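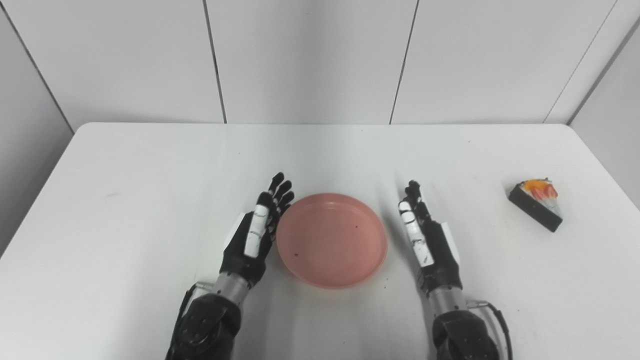
Komparsen gesucht: Serie "Drorby", 2. Staffel

Wir sind Plisine, kleine Produktionsfirma, und drehen ab März die neue Staffel von Drorby. Dafür suchen wir noch 30 Leute, vor und hinter der Kamera, hauptsächlich davor.

Wen wir brauchen:
Gäste für die Hochzeitsfolge — alle Altersgruppen ab 21, gerne auch Paare, gerne auch Paare gleichen Geschlechts
Fahrgäste für die Busszenen, 2 Drehtage, früh aufstehen
Jemand mit Akkordeon (muss nicht gut sein)
Setrunner/in, Führerschein Klasse B zwingend

Erfahrung nicht nötig. Pünktlich sein schon. Treffpunkt ist meistens 6 Uhr am Parkplatz Wogan, von dort Shuttle zum Set. Wer selber fährt bitte vorher Bescheid geben, Stellplätze sind knapp.

Bezahlung: Tagesgage nach Komparsentarif, Überstunden extra, Essen gibts am Set. Fahrtkosten leider nur für Setrunner. Abrechnung läuft über Dorneris, die brauchen eure Steuer-ID und Sozialversicherungsnummer, bitte gleich mitschicken wenn ihr die Zusage habt, nicht vorher.

Bewerbung: zwei aktuelle Fotos (Gesicht, ganze Figur, ohne Filter), Größe, Konfektion, Schuhgröße, Haarfarbe wie sie jetzt ist. Dazu eure Sperrtermine im März und April. Tattoos bitte angeben, auch kleine. Alles über das Formular auf der Castingseite, Mails mit riesigen Anhängen kommen bei uns nicht an.

Wer in der ersten Staffel schon dabei war: bitte trotzdem neu anmelden, die alte Kartei ist nicht mehr aktuel. Kellner und Kellnerin aus Folge 4 können wir leider nicht nochmal als Gäste besetzen — Anschluss.

Rückmeldung kommt nur bei Zusage, meist sehr kurzfristig, also Handy an lassen.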